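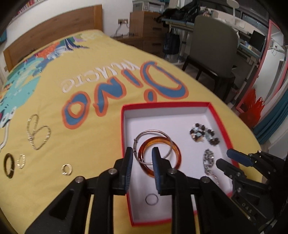 Sorting bracelets and bangles – how do you group yours?

tealkettle
Posted 13/02/2025

I finally dumped my whole jewelry stash out on the bed and I am having the best time! I'd forgotten half of what I own. I've got a red gift box with a white inside and I'm trying to decide what gets to live in it. So far I'm leaning toward the bangles (an amber one and a thin silver hoop), the chunky silver chain bracelet and the bracelet with the dark brown and pale blue-green beads. Everything else needs a home and I'm open to ideas. Do you sort by color, by metal, or by what you wear together?

Mrs_Haston
By metal, always. Gold tone with gold tone, silver with silver, beads in their own spot. I can get dressed in the dark.

loopandclasp
See, I tried that for 3 months and hated it. I wear mixed metals every single day, so I was opening two boxes each morning. Now I sort by outfit and it's so much more fun. A tortoiseshell-looking bangle next to a gold cuff just makes me want to put them both on!

Mrs_Haston
Fun until you're digging for one small ring under a pile of bangles. Rings should never share a box with anything big. I'll die on this hill.

tealkettle
Ok the ring thing is fair, I've got a thin silver one sitting in the bottom of the box and it already looks lost in there. Moving on to the rest of the spread, I tried the outfit idea and laid the browns and ambers near each other to see how they'd look as a set.
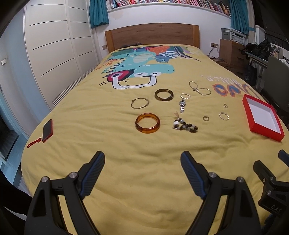
The dark brown marbled bangle and the amber one are gorgeous together and I can't believe I never wore them as a pair. The silver watch is the odd one out. Do watches go in with bracelets or do they get their own place?

Senthil Joseph
Own place. Metal link bands can scratch softer things. I keep mine rolled in a sock, which my daughter finds embarrassing, but the sock works.

loopandclasp
I keep my watch with the bracelets, no scratches yet. Mine's a leather strap though, so maybe that's cheating.

ruppert_beads
Can I put in a word for the long beaded strand? Please don't coil it up tight. I restring for people and the ones that come to me have nearly always been stuffed in a corner. Lay it in a loose loop or hang it. I've got around 500 beads on the floor of my craft room from learning this myself.

Mrs_Haston
Agree with ruppert. Hooks for anything long.

tealkettle
Hooks! I have a whole bare strip of wall next to the closet. Ok, new plan: rings in a little dish, watch in a sock (sorry Senthil's daughter), strand on a hook, bangles in the red box. Still can't decide on the gold chain with the flat bar links. Box or hook?

ruppert_beads
Hook.

loopandclasp
Box, with the bangles, so you remember to wear it!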